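Keeping the Zovcombe lot together

When the old boatyard at Zovcombe closed, 57 people went off to other jobs and most of them lost touch. Hongjun Song, who had run the paint shop, kept a biscuit tin of addresses and wrote to everyone in it. Seven turned up to the first reunion, in the back room of a pub, and they spent most of the evening working out who was missing.
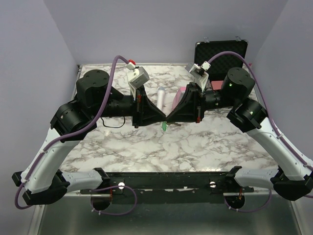
The list grew slowly. Song went through old pay slips, Christmas cards and the phone book. A former welder called Pelley found three people through his bowls club. Guo, from the drawing office, had moved abroad and asked to be sent the photographs. By the following July there were enough names to book the church hall.

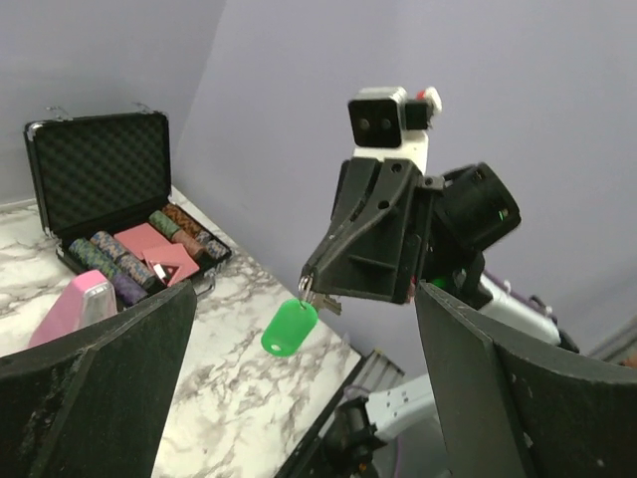 5 min read

Food was the first argument. A caterer, Poradik, quoted £635 for a hot buffet, and several people thought that was too much for a room of pensioners. In the end they had the buffet and charged at the door. Partners paid the same as everyone else, and children ate free.

Name badges caused less trouble. Song prints them with the department underneath, in large type, and leaves the job title off. "A foreman is just another bloke with a sausage roll now," he says.

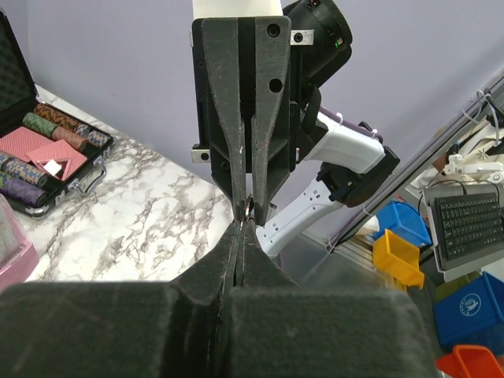
The reunion starts at noon, so that people coming by train can get home in daylight. There are no speeches. Someone reads out the names of those who have died since the last one, and then the tea urn goes on. Anyone who worked at the yard, even for one summer, can come, and Song would like to hear from the apprentices in particular.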